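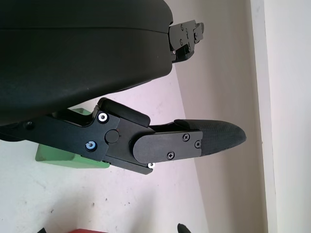
黑色金属支架上的小螺丝

本地 > 消费 > 家电

七月　撰文：Bethel Workneh

“易修”标签贴上了，谁来修还没说清

Erncombe 的几家电器商店本周三起开始在部分小家电上贴一种绿色标签，名叫 Zaltine，意思是这台机器坏了以后容易修。推广方说，顾客从此可以在付款之前就知道，手里的电水壶或者吸尘器能不能撑过保修期。听上去不错，问题是标签上的分数从哪里来。

按照推广方发给商家的说明，Zaltine 满分十分，分数由厂家自己填表得出。表格问的是：外壳用什么螺丝固定，拆开需要几种工具，说明书有没有分解图，零件能不能单独订购。填完之后交给咨询公司 Shaikh 汇总，由后者发放标签。Shaikh 负责该项目的 Maarja Org 在电话里确认，公司目前不拆机，也不派人去厂里看，只核对表格是否填全。

“我们相信厂家不会拿自己的信誉开玩笑，”她说。

记者问，如果一家厂在“零件可单独订购”一栏打了勾，而顾客去订的时候缺货三个月，分数会不会下调。她说这属于“供应问题，不属于设计问题”，不在评分范围之内。记者又问，有没有哪件产品因为填得不实被撤过标签。她的回答是暂时没有，投诉渠道“正在搭建”。

首批贴标的产品共 1021 件，名单已经挂在网上，按品牌排列，可以下载，但是不能按分数排序。翻完一遍花了记者大半个下午，印象是高分很多，低分极难找。最低的一款是某品牌的手持搅拌机，五分半，旁边还附了一句“厂家正在改进”。推广方解释说，得分低于五分的产品可以选择不贴标。这样一来，没贴标签的机器究竟是分数太低，还是压根没参加，顾客站在货架前面是看不出来的。

名单上出现次数最多的品牌是 Brasholm。这家公司也是 Zaltine 的主要出资方，宣传单背面用小字写着。公司发言人 Rūta Stankevičius 说，出资与评分“完全分开”，Brasholm 的产品得分高，是由于公司几年前就把机壳的胶粘改成了螺丝固定。

螺丝确实是个实在的变化，这一点修理铺的人也承认。在镇上开修理铺的 Kamonchanok Suksawat 说，以前收到胶粘的机器，撬开时外壳十有八九会裂，现在好一些。不过她对标签的热情也就到此为止。她拿出一台标着八分的吸尘器，底部的螺丝用普通螺丝刀就能拧下来，里面的电机和电路板却做成了一整块，坏一个小件就得整块换。她查过整块的报价，比促销期间的新机器只便宜一点。

“能拆开和值得修，中间差很远，”她说，“表上只问了前面那个。”

价格不在评分表里。工时也不在。评分表同样没有问零件要供应多少年，只问“目前是否供应”。Stankevičius 对此的说法是，零件价格受原料和运输影响，写进标签会误导消费者。这个理由有几分道理，可是把价格整个拿掉，恐怕误导得更厉害。大多数人决定修还是扔，看的就是那张报价单。

推广方手里倒有一份数据，几乎每次介绍都要提到：他们在店里做过问卷，超过 435 名顾客表示愿意为易修产品多付钱。记者要来了问卷原文。第一题问“您是否认为减少电子垃圾很重要”，第二题问“您是否愿意为更耐用、更易修的产品支付稍高的价格”，选项是“非常愿意”“愿意”和“视情况而定”，没有“不愿意”。“稍高”是多高，也没有写。总共发出去多少份、收回多少份，推广方说要再核实，截至发稿没有回复。

店家的态度比较淡。一家电器店的店长 Liis Žukauskas 说，标签是免费送来的，贴上也不费事，所以就贴了。头一天有几位顾客问过绿色标签是什么，听完解释之后，买的还是原来想买的那一款。她自己也说不准八分和七分的差别在哪里，店员培训用的材料只有两页，其中一页是标签的张贴位置。

她店里还有一个更直接的麻烦。有顾客以为贴了标签就等于延长保修，拿着用了几年的旧电熨斗回来，要求免费修理。标签上没有任何一行字这样说，也没有任何一行字说不是这样。Žukauskas 在柜台上自己写了一张提示，推广方看到后请她换成统一印制的版本，统一版本还没有送到。

Org 表示，Zaltine 将在六个月后做一次评估，届时会考虑加入抽样拆机。抽多少、谁来抽、费用由谁承担，目前都没有定。评估报告会不会公开，她说“原则上会”。

在那之前，想买台能修的机器，老办法仍然管用：先给修理铺打个电话，问问这个型号他们收不收，零件多少钱。Suksawat 说她每天都接到几个这样的电话，问的人里面还没有谁提过绿色标签。

评论 6　分享 2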